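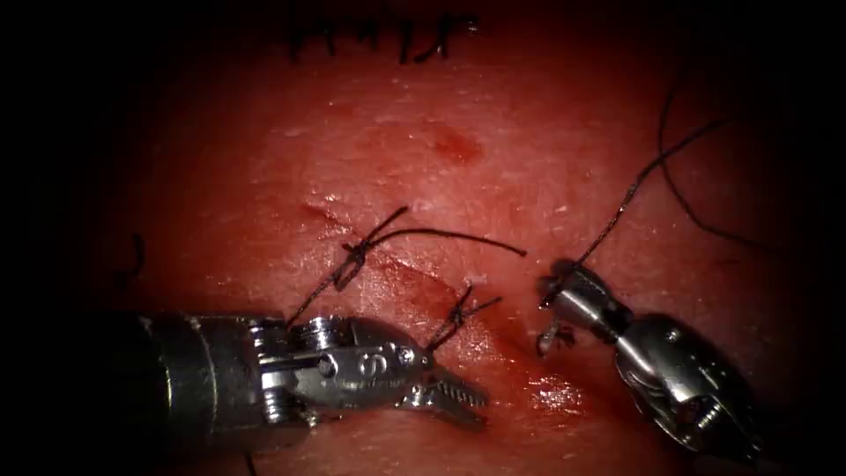
I have sewn my own buttons, hems and dog beds for 35 years, and I will argue with anybody that the knot matters more than the stitch. People fuss over even spacing (guilty!) and then rush the tie-off. Look how close the metal jaws wait under that fresh knot, wide open, with nothing in them yet. That's the pause I'm talking about! Stop there, look at your knot, then go on to the next one.
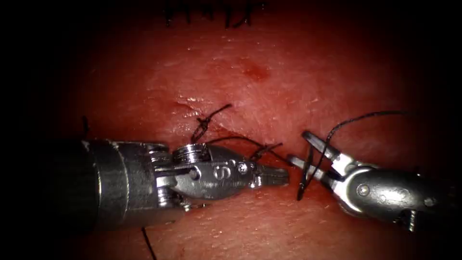
Home About Essays Sewing Archive Contact

Thread deserves some respect too

My other gripe is long tails. I cut mine at 12 inches, tops, and my sister-in-law at the Lerilon sewing circle pulls off a yard and then spends the evening untangling it. Black thread on pale fabric is my favorite for learning, by the way, you can spot every sloppy loop. 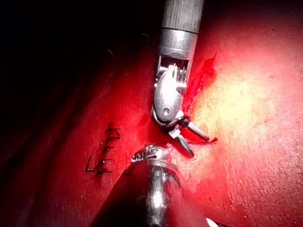
And please don't yank. Snug is plenty, and a puckered seam never did look any better for being tight.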